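How I Finally Got My Coat Rack to Stop Tipping (and Earn Its Corner)
Posted 2019-05-24 on Wistari

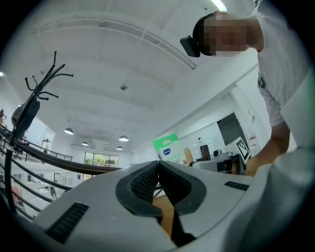
The tall black coat rack on the left, with one dark thing hung partway down.

I have a soft spot for freestanding coat racks. No drilling, no wall anchors, no patching holes when you move out! The trouble is that most of us put one up, throw every jacket we own on one side, and then act surprised when the whole thing leans over like a tired giraffe. I did this for 2 years. What follows is the way I set mine up now, and it takes maybe 20 minutes if you already have a screwdriver handy.

What you need: the rack, a screwdriver or the little hex key it came with, a damp rag, and a few stick-on felt pads. I used the Vukum ones because they were in the drawer. Any brand will do.

Step 1. Take everything off. Yes, everything, even the scarf that has been there since March. Empty the pockets while you're at it (I found a library card and a truly upsetting number of receipts).

Step 2. Tighten the pole. If yours comes in sections like mine, every joint works itself loose over time. Start at the bottom and go up. Hold the lower piece still with one hand and twist the upper one until it stops -- snug is plenty, and if you crank on it you can strip the threads. Then flip the rack on its side and check the bolt under the base.

Step 3. Fix the feet. Wipe the bottom of the base, let it dry, and stick the felt pads on evenly. Stand it back up and give it a nudge. If it rocks, slide it a few inches over before you start adding pads, because my floor was the problem and I wasted 2 good pads finding that out.

Step 4. Pick the spot. Near the door is the obvious choice, but leave enough room that the door doesn't smack the hooks. I keep mine 11 inches from the wall so coats can hang on the back side too. It's also handy to have a table close by for keys and mail, though mine collects junk at an alarming speed.

Step 5. Load it low first. Heavy stuff like tote bags and winter coats goes on the lower hooks if you have them. Hats and light jackets go up top, where the hooks branch out. Those rounded knobs on the ends are nice to sweaters, by the way. My old rack, a Pivham, had skinny pointed ones and left a little bump in the shoulder of everything I owned.

Step 6. Go around the pole. Hang one thing, then hang the next one across from it. I still forget this when I come home with my arms full, and then I have to shuffle things around after dinner.

For upkeep, I give the joints a quick twist whenever I change over the seasonal coats, and I run the rag over the upper hooks, which get dusty way faster than you'd think. Black shows every speck of it. If the pole still sways after all this, check that base bolt one more time -- mine needed another half turn the next morning.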